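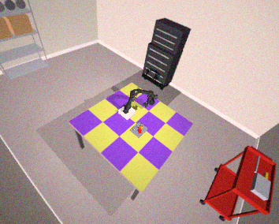

Plorkel

Plorkel is a form of mob football played every February in the town of Cludthorpe, between the residents of its upper district, Wista, and those of its lower district, Tang. It is usually grouped with the older street and field football games, though it has drifted far enough from them that players of those games tend to find it confusing and players of plorkel tend to find that flattering.

The word is used for the game, for the ball, and locally as a verb meaning to hold on to something long after it has stopped being useful.

Origins

The date at which plorkel was first played is unknown. A game of some kind was well established by 1854, when the parish paid for the repair of a wall, two gates and a pigsty, and recorded the cause of the damage as "the ball." Local tradition places the origin several centuries earlier and involves a dispute over a ham. No document supports the ham, but it appears on the winners' banner and is unlikely to be removed now.

The earliest surviving rules were written down after the wall was repaired. They are short. Players may not use carts, may not enter the church during a service, and may not hide the ball in a well. It is generally assumed that each rule was written in response to something.

Field of play

There is no pitch in the usual sense. Play begins in the market place and may proceed anywhere within the parish, apart from the churchyard, the school and, following a difficult year, the inside of the bakery. The Wista goal is a stone trough at the top of the hill. The Tang goal is a mooring post on the river, a short distance from the bank, so that Wista must get wet to score and Tang must climb. Both sides regard this as unfair to them.

The hill is the main tactical feature of the game. Wista has gravity on its side for most of the afternoon and has traditionally relied on it in place of a plan. Tang teams are coached to keep the ball in the narrow lanes around the market, where a slope matters less and knowing whose back gate is left unlocked matters more.

The ball

The ball is leather, stuffed with wool, and noticeably longer in one direction than the other. It does not bounce so much as settle. A new one is stitched each year and presented to the winning side, which by custom hangs it in a public house until it begins to smell.

Attempts have been made to introduce a modern inflated ball. One was trialed in a practice match and kicked clear over the mill in the opening minutes, after which the trial was considered complete.

Rules and scoring

The ball may be carried, kicked, thrown backward or sat on. Sitting on the ball is known as brooding and is legal for as long as the player can stand it. Tackling is allowed above the knee and below the collar. A player who leaves the game to eat may return, but only on the side he or she left.

A goal is scored when the ball touches the trough or the post while in the hands of an attacking player. The first side to score twice wins, and if neither has done so by dark, the side with more goals takes the match. A level score at dark is a draw.
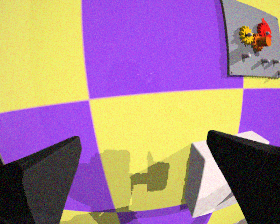
Draws are common, and so is argument about when it is dark. The umpire decides by standing in the market place with a newspaper and declaring the match over once the small print can no longer be read. Over the years there has been some suspicion that Tang favors umpires with good eyesight when it is behind and Wista does the same, which in theory should even out.

Before street lighting came to the market place the method was simple. Umpires are now required to stand behind the corn exchange, facing away from the lamp.

Attendance

Crowds were not recorded until the town began selling programs. The largest known attendance is 2162, a figure taken from the number of programs sold and therefore including anyone who bought one to keep the rain off. Spectators stand where they like and are treated by the rules as part of the landscape. A ball that strikes a spectator is still in play, and so, to a large extent, is the spectator.

Relationship with other codes

Cludthorpe has an ordinary association football club, which shares many players with plorkel and schedules no fixtures for the week afterward. Rugby clubs in the area have occasionally sent sides to take part as guests. They are admired for their fitness and are usually found at dusk in the wrong part of town.

A proposal to shorten the game, fix the number of players and move it to the recreation ground was put to a town meeting on 2018-10-07. Supporters argued that it would make plorkel easier to follow. Opponents agreed that it would. The proposal was defeated, Wista and Tang voting together for what is believed to be the only time.

Terminology

Brooding: sitting or lying on the ball.
Dry goal: a claimed Wista score in which the player's boots show no sign of the river. Always disallowed.
Hammer: a player who brings up the ham.
Troughing: waiting near the Wista goal in the hope that play will eventually arrive. Considered poor form, and popular with older players.

See also

Mob football
Medieval football
Cludthorpe Corn Exchange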